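# Why Your Coat Has Layers (and Why You Should, Too)

Every fall, a grown-up stands at a front door and says the words "You'll need a coat." You say you won't. Ten minutes later your ears hurt. This happens in every town in the world, and it has been happening for as long as there have been ears.

So let's look at what a coat does all day, other than hang on a chair when it was supposed to go on a hook.

## A coat doesn't make heat

If you put a coat on a snowman, the snowman doesn't melt faster. On a sunny day he may even last longer, which is a mean trick to play on the sun.

A coat has no heater in it. The heater is you. Your body runs at 37 degrees Celsius (98.6 degrees Fahrenheit), and it keeps that up by burning the food you eat, including the parts of breakfast you hid under the toast and then had to eat anyway. Heat leaks out of your skin into colder air all the time. A coat slows the leak.

The part that does most of the work is air. Air that stays still is very bad at carrying heat away, so clothes makers spend a lot of effort trapping it in tiny pockets. Wool fibers are crinkly and trap it between the crinkles. Down, the fluff found under a duck's or goose's outer feathers, puffs up and holds a great deal of it. When you buy a big puffy jacket, a good part of what you are paying for is nothing in particular, held in place with stitching.

## Three jobs, three layers

People who spend their winters outside mostly dress in three layers. Each one has its own job.

1. **The base layer** sits next to your skin. It moves sweat away, because damp skin gets cold fast. Thin wool is good at this. Cotton soaks up sweat and hangs on to it like a little brother holding the remote.
2. **The middle layer** traps air. This is your sweater, your fleece, or the knitted thing from your aunt with the reindeer whose legs don't match.
3. **The outer layer** keeps out wind and rain. Wind is a thief – it reaches in and swaps your nice warm air for its own cold air. A tightly woven shell keeps it out.

You can take layers off one at a time. If all you have on is one enormous coat, your choices are "boiled" and "frozen."

Leave some room between them, too. If you stuff a fat sweater under a tight jacket, the sweater gets squashed, the air pockets go flat, and you get colder while looking like a sausage.

## What's inside a puffy jacket

Down jackets sometimes have a number on the label, such as 600. This is called fill power, and it tells you how much space a small weighed amount of down takes up when it fluffs out. A bigger number means fluffier down.

It doesn't always mean a warmer coat. A jacket with a small pinch of very fancy fluff can be colder than one with plenty of the ordinary sort. Grown-ups have been known to forget this in stores.

Down has one great weakness, and it is water. Wet down clumps together, and then there's hardly any space left for air. Many jackets use polyester fluff for this reason. It's usually a bit heavier, but it goes on working when it's damp, and no goose has to be involved. 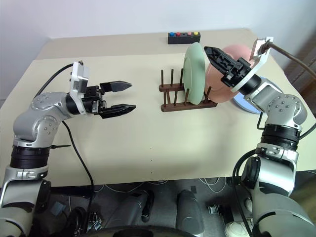

## Why there are so many pockets

The pea coat was worn by sailors, who stood on wet decks being blown at. It has a wide collar that can be turned up around the neck, and two rows of buttons with the front overlapping, so there are two thicknesses of wool across the chest. The pockets on the outside were for cold hands. Sailors didn't have gum wrappers to put in them, as far as we know.

The parka comes from the Arctic, where people made hooded coats out of animal skins long before there was a store to buy one from. A deep hood shelters the face from wind. Some have a fur edge that breaks up the wind near your cheeks, so the fuzzy bit has a job after all.

## Try it at home

You need two jars with lids, warm water from the faucet, a wool sock and a thermometer. Ask a grown-up before you borrow the sock, especially if it's on someone.

- Fill both jars with the same amount of warm water and put the lids on.
- Pull the sock over one jar. Leave the other one bare.
- Put them somewhere cool and wait 25 minutes.
- Take the temperature of each one and write it down.

Now do it again with the sock soaking wet and see how much good it does. Then wring out the sock and hang it up to dry, before its owner comes looking.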